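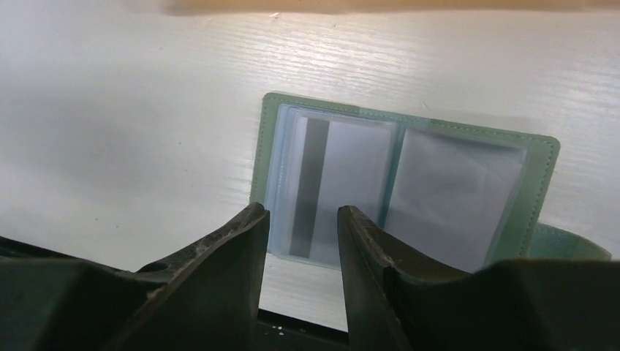

*Attachment 1: the green holder, open, both sleeves filled*

**Ticket: cards not reading at the door, stuck sleeves, tray sorting**
Status: open (mostly fixed, see the bottom)
Opened by: me, front desk, Pralthorpe
Assigned to: Karthikeyan Rai
Priority: it was high, I've knocked it down to medium

**First entry, 8:40 am**

Hi Karthikeyan! Me again, sorry. I know you closed the last card ticket in January and I promised I'd leave you alone for a while, but the side door is refusing cards again and I'd like to write this one down properly as I go, so we're not both guessing from memory like last time.

What happens: someone holds the green wallet up to the reader, the light blinks twice, goes back to red, and that's it. No beep. They try again, flip the wallet over, try again, and then they come and stand at my desk. I had seven people standing at my desk before nine this morning (one of them holding a cake, so that was fine).

What I've tried so far:

- Restarted the reader from the panel in the hall. No change.
- Tried my own card on the side door. Opens first time, every time. I keep mine on a lanyard with nothing else near it.
- Tried my card on the front door. Also fine.
- Borrowed one of the green wallets and tried it closed. Red light.
- Same wallet, open flat against the reader. Worked once, then red, then worked again.

So the reader looks innocent to me. I think it's the wallets.

**Second entry, 9:55 am**

You asked if people are carrying two cards together. Yes! Almost all of them. The wallets have the two clear sleeves, so of course everybody fills both – door card on one side, and the Pandport parking card on the other. Fold it shut and the two cards are lying face to face.

I tested this with one wallet and wrote it down:

| Setup | Side door | Front door |
|---|---|---|
| Door card alone, wallet closed | opens | opens |
| Both cards, wallet closed | red | opens sometimes |
| Both cards, wallet open flat | opens sometimes | opens |
| Door card out of the wallet | opens | opens |

The front door has the newer reader, so maybe it copes better with two at once. You'll know more about that than I do. I just hold things up to it.

A separate gripe while I'm in here. Getting a card OUT of those sleeves is horrible if the card has been in there a while. The plastic grabs it. Ertuğrul Kırmızıgül came down from the second floor and we both had a go at his, and what worked in the end was bending the sleeve back a little, away from the card, and pushing from the bottom with a thumb. Please don't let people use scissors or a letter opener. We've had one sleeve split already and I only have 16 spare wallets in the drawer.

**Third entry, 11:20 am**

Your reply pasted in so it's all in one place:

> Two cards stacked will confuse the side door reader, that's expected with the older unit. Can you get people to carry them apart for now? Also please check whether any of the bad ones are from the old Zistton batch. Those were supposed to be handed back. – K. Rai

OK so I've emailed everyone about carrying them apart. I told them door card in the wallet, parking card in the car, where it frankly should have been all along. Three people have already written back asking why, and I've sent them to this ticket, so hello to you three.

On the Zistton batch: yes, there are still some floating about. I asked people to drop off anything they weren't using and I got 35 cards by lunch, in a shoebox, all mixed up. Old door cards, old parking cards, a couple of library ones, and a loyalty card from Woo with one coffee left on it. (Unclaimed. I'm giving it until tomorrow.)

**Fourth entry, 1:30 pm**

Sorting the returned cards is going better now that I've got the orange tray out of the supply cupboard. It has a compartment for each kind, so I can keep the ones that look alike away from each other and stop going back through the same pile. The black card is standing up against the back of the left compartment, the silver-gray one has the middle, and the one with the dark stripe and pale gold face is on the right. The light-blue see-through card with the tan or gold center panel is still lying on the table in front of the tray, and that's the one I need you for. Which pile does that kind go in? It has a dark stripe too, so my first thought was the right-hand side, but I don't want to mix it in and then have to fish it out again. 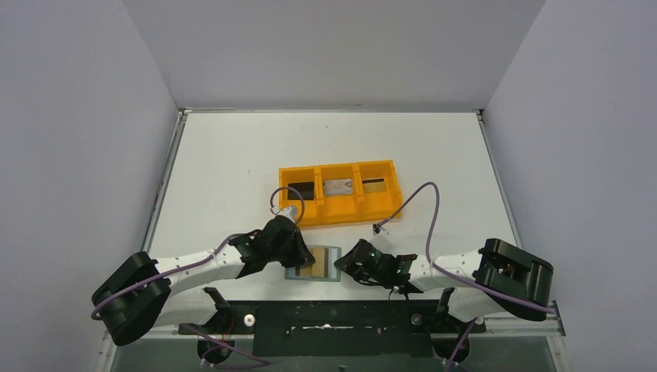
Things I've learned from the shoebox, in no order:

- A dark stripe doesn't tell you what a card is for. I had been using that as my rule and I put several in the wrong pile.
- Wipe the card with a dry cloth before you test it. Two I had down as dead were just grubby.
- Test one at a time and keep the rest well back from the reader. I had a stack in my other hand for the first few and I've had to redo all of those.

**Fifth entry, 3:45 pm**

Got your message, thanks. So the see-through blue kind is the visitor series and goes back to you with the Zistton ones. I've put them in an envelope with your name on it, in the top drawer on the left.

Of the 35, I've got 13 that still open a door when they shouldn't. Numbers are on the list in the envelope – could you switch those off today if you have a minute? The rest do nothing at either door.

Side door has been quiet since lunch. One person came to the desk, and he had put the parking card back in his wallet "just to be neat."

**Still to do**

- Karthikeyan: switch off the cards on the list
- Karthikeyan: let me know if the side door is getting the newer reader or if we're living with this one
- Me: order more wallets, single sleeve if they make them in green
- Me: replace the split sleeve for Ertuğrul, he's using a rubber band
- Me: put the tray back in the cupboard when the envelope's been picked up

Leaving this open until I hear back about the reader. I'm at the desk until five.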